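# Plumping and placing a cushion on a buttoned armchair

I've had a pale armchair in the front room for longer than I care to add up, and every spring I give it and its cushion a proper going over.

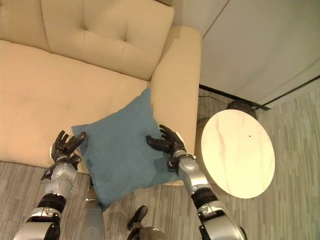 It's a pleasant little job, and if you put the radio on and don't hurry you'll have it finished before the kettle has been forgotten twice!

## What you'll need

- a vacuum cleaner with the soft brush end
- a clean, dry cloth
- a small dry paintbrush for the buttons
- your cushion, plus a spare cover if you have one

## The chair first

1. Take everything off the seat and vacuum from the top of the backrest downwards, so the dust falls on the part you haven't done yet.
2. Work the paintbrush gently round each button. Crumbs and fluff love those dimples (mine once gave up a whole sunflower seed). Don't tug, as the threads behind can be older than they look.
3. Smooth the seat with the flat of your hand, from the back to the front. A few soft creases will stay and that's quite all right.

## Then the cushion

1. Hold it by opposite sides and push your hands together, then let it spread again. Do this 10 times, turning it a quarter each time.
2. Pinch out the corners from the outside. If one stays flat, unzip the cover and coax the filling into it.
3. Stand it against the backrest, either square on or tipped up on one corner, whichever you like. I go back and forth on this, and at the moment I'm for the corner.

If your cover is felt or anything like it, go easy with the brush, as it bobbles. I got my spare from Larkholm, and it goes on in May when the windows are open and the dust starts coming in from the lane.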